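Temps de lecture : 5 minutes
Imprimer cette page | Envoyer par e-mail

Le Bineo, deux bras pour l'atelier (et son jumeau dans le simulateur)

Alors voilà, le Bineo a enfin sa page matériel ! Depuis le temps que vous me le demandez entre deux perçages, je me suis décidée à tout mettre au même endroit : ce qu'il sait faire, ce qu'il ne sait pas faire, comment le réserver et dans quel ordre allumer les choses. Je l'ai monté, je le démonte, je le remonte, donc si quelque chose cloche dans ce qui suit, c'est à moi qu'il faut écrire.

Le Bineo est un robot à deux bras, coque claire, segments noirs, une pince parallèle au bout de chaque bras. Les bras viennent d'un kit Petkov qu'on a acheté d'occasion, avec la visserie dans trois sachets différents et une notice qui s'arrêtait à la page sur les coudes (merci le scanner de l'ancien propriétaire). Le buste, c'est nous. Les panneaux de coque ont été imprimés ici, sur la grande machine du fond, et il a fallu recommencer celui de devant deux fois parce que les trous de fixation tombaient pile sur le passage des câbles. J'en ai rêvé la nuit.

Budget : 1185 euros, pinces comprises, ordinateur non compris. Je sais que certains voulaient partir sur des pinces à trois doigts, on en a discuté longtemps, mais pour attraper un stylo ou le bord d'une assiette, la parallèle fait très bien le travail et ça se répare avec une clé de 2.

Côté commande, tout passe par la carte Lenau, rangée dans le boîtier derrière le buste. Elle pilote les bras et les pinces et elle cause à l'ordinateur par un câble réseau ordinaire. Ne la débranchez pas à chaud, s'il vous plaît -- la première n'a pas aimé du tout. Les réglages de vitesse sont dans le fichier de profil « atelier », et le profil « démo » est bridé à 60 % pour les soirées portes ouvertes. Si vous trouvez le robot mou du poignet, regardez d'abord quel profil est chargé avant de m'appeler !

Ce qu'il faut pour s'en servir

L'ordinateur fixe de l'atelier, avec la session « bineo » (mot de passe au tableau). La manette, dans le tiroir sous l'établi électronique. L'arrêt d'urgence branché ET posé à portée de main, pas enroulé autour du pied de table. Et une personne qui a fait la séance de prise en main : elle dure une petite soirée, j'en refais une en janvier, il y a encore de la place.

On démarre l'ordinateur, puis la carte, puis les bras. Attendez le bip. Ensuite seulement on lance le logiciel et on charge son profil. Pour arrêter, c'est l'inverse, en commençant par replier les bras en position de repos (le bouton « parking », en haut à gauche de la fenêtre). Un bras qu'on coupe en l'air retombe sur la table, et il pèse son poids.

Pour l'entretien, je graisse les glissières des pinces tous les 2 mois environ et je resserre les vis d'épaule dans la foulée. Les patins usés vont dans le bocal, pas à la poubelle, je m'en sers pour mesurer l'usure.

Le simulateur

C'est la partie dont je suis la plus fière, et c'est par là qu'on commence, toujours. Imard est notre petit simulateur maison : on y retrouve le robot et des pièces d'habitation avec des tables, des chaises et du bazar posé dessus. Nisha Kandpal a modélisé presque tout le mobilier, moi je me suis occupée du robot et des contacts (les contacts, quelle plaie). On peut y tester un geste complet depuis chez soi, casser ce qu'on veut, et n'arriver à l'atelier qu'avec un fichier qui tient la route.
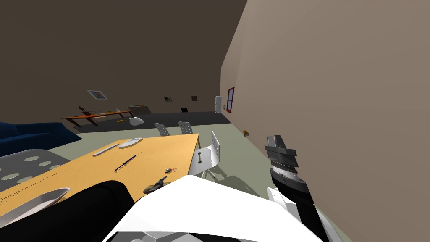 Club Robotique & Automatismes -- pôle Simulation

La vue est celle que j'utilise pour régler le bras droit : on a la coque blanche au premier plan, la pince gris foncé qui pointe vers le haut près du mur, et la table en biais avec de quoi s'exercer. Le stylo noir au milieu est mon objet préféré pour débuter. Il est fin, il est de travers, et on comprend tout de suite si l'orientation du poignet est bonne ou pas. Les clés avec leur étiquette rouge et blanche, gardez-les pour plus tard, c'est nettement plus vache à saisir ! Pour le bras gauche, faites vos premiers essais lentement autour du plateau blanc, en surveillant le segment noir qui passe au-dessus de la table.

L'horizon penche fort dans cette vue, ne cherchez pas à le corriger depuis la scène, l'inclinaison se règle dans l'onglet « caméra » et elle s'enregistre avec votre profil. La mienne est dans la version 13, vous pouvez la copier et la tordre comme vous voulez.

Il reste des choses à faire. Les ombres me plaisent bien, par contre les frottements sont encore trop généreux : un objet que la pince garde dans Imard peut très bien glisser en vrai, donc ajoutez un peu de serrage au moment de passer sur la machine. Nisha travaille sur un deuxième intérieur, avec un évier (oui, un évier, elle ne recule devant rien).

Réservation

Par créneau d'une soirée, sur le planning à côté de la porte ou par mail. Le simulateur, lui, est libre tout le temps, l'archive est sur le serveur du club dans le dossier « imard ». Si vous modifiez une pièce, enregistrez sous un autre nom et mettez-moi un mot, j'adore voir ce que vous bricolez.

Page mise à jour le 2025-10-04

Nous contacter | © Club Robotique & Automatismes | Haut de page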